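Progress report to the Donum fund, 2026-06-30
Household goods reuse, Lillton depot

Sorting of donated goods continued through the spring. We took in 600 items after March, and 146 of them have gone to homes in Grirnasdale. Items are now held in bins until they are checked and listed.
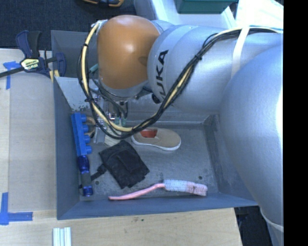 Mixed household items in a blue-gray bin, Lillton.

The rear walls of older bins are scuffed but still usable. We have ordered 16 new ones from Tyagi and expect to pay for them from the equipment line. The remaining 51 listings from the winter intake will be finished next quarter. No change to the budget is requested.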